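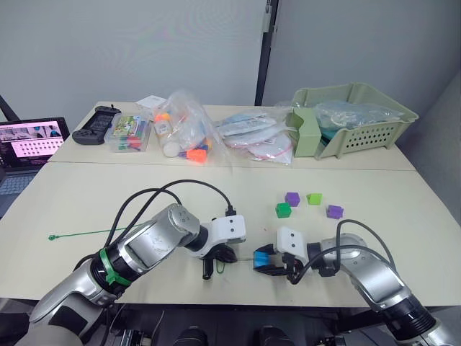
Nerkberg, 2019-12-15

The Lanar wool blanket
Single, double and a smaller one for the sofa

We have been selling the Lanar for long enough now that people write to us about theirs as if it were a cousin, and we do love getting those letters, so please keep sending them! If you are new here, the Lanar is a plain, thick, rather old-fashioned wool blanket, woven in one piece with a stitched edge all the way round, and it is made to be slept under every night for a great many winters. It comes in oatmeal, moss, dark blue and a brick red that Lăcrămioara Barbu mixed for us two years ago and which has quietly outsold the others ever since.

The yarn is pure new wool from hill flocks, spun a little looser than you would find in a shop blanket. That gives you more air between the threads and so more warmth for the weight. The sofa size comes to 900 grams, which most people find surprisingly light when they lift it out of the parcel (we have had one or two customers ring up to ask if we had sent the wrong thing). After weaving, the cloth is washed and brushed on both sides, then left alone on the racks for eight days before anyone is allowed near it with scissors. Emilian Gavrilă, who runs the finishing room, would leave it longer if we let him.

New blankets do smell of sheep. Some of us like it very much. If you don't, hang the blanket over a line or a banister for an afternoon with a window open and it will fade soon enough, and it won't come back unless the blanket gets properly damp.

On colour, the moss is greener by daylight and greyer under a lamp, and the oatmeal changes a little from one batch of fleece to the next. We would much rather you were happy, so if you are trying to match a pair, or replacing one of two, write first and we will post you a snip of whatever is on the shelf at the moment.

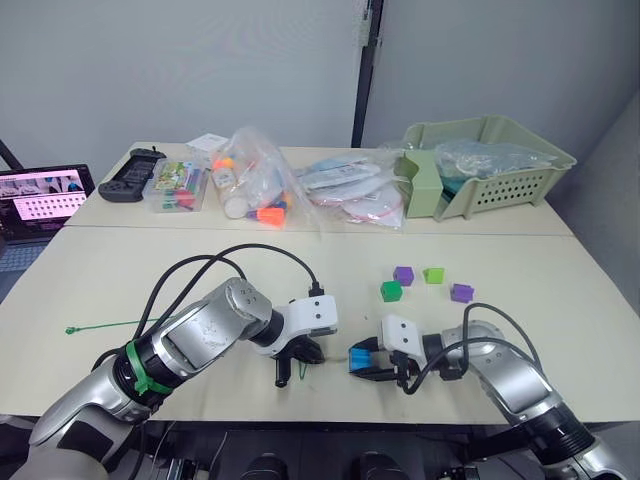 The edge is the part we get asked about most. It is a blanket stitch in a heavier wool, done by machine along the long sides and finished by hand at the corners, where blankets usually start to go. If a corner does come undone, and after ten years of being dragged about by children it may well, send it back to us and we will restitch it for the cost of the postage. Put a note in with your name and address, please. We have had a dark blue double sitting on a shelf since August with no note at all, and we would dearly like to get it home before the cold sets in.

Washing is simple but it does want a bit of patience. Most of the time you can get away with a good shake outdoors and a night on the line. When it really needs washing, use the wool cycle on your machine, cool, with a wool soap such as Hesa or whatever you have in the cupboard for jumpers, and no softener. Dry it flat if you have the room, or folded over two lines so that the weight is shared. Please don't tumble it. We did once, as a test, and ended up with something that fitted the cat.

Moths are a worry for everybody. Wash the blanket before you put it away for the summer, fold it into a cotton bag and take it out for an airing once or twice. Cedar blocks are pleasant and we do sell them, though a clean blanket in a closed bag matters a good deal more.

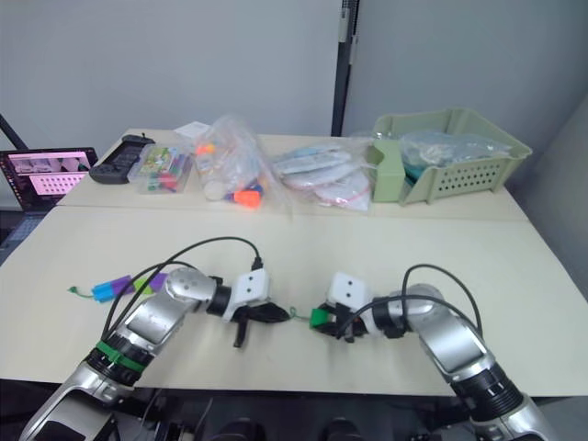 Sizes and ordering

Sofa: 130 x 180 cm
Single: 180 x 240 cm
Double: 230 x 260 cm

All three come in all four colours. The brick red double is out of stock until the next weaving, and you are welcome to put your name down for it.

Item number 41 in the winter list, if you are ordering by post. Please write the colour next to the number, as we can't guess it!

Parcels go out with Tiedemann, wrapped in paper and tied, and usually reach you within the week. If you are buying as a present we can leave out the bill and put in a card, with whatever you would like written on it, in Lăcrămioara's handwriting, which is far better than the rest of ours.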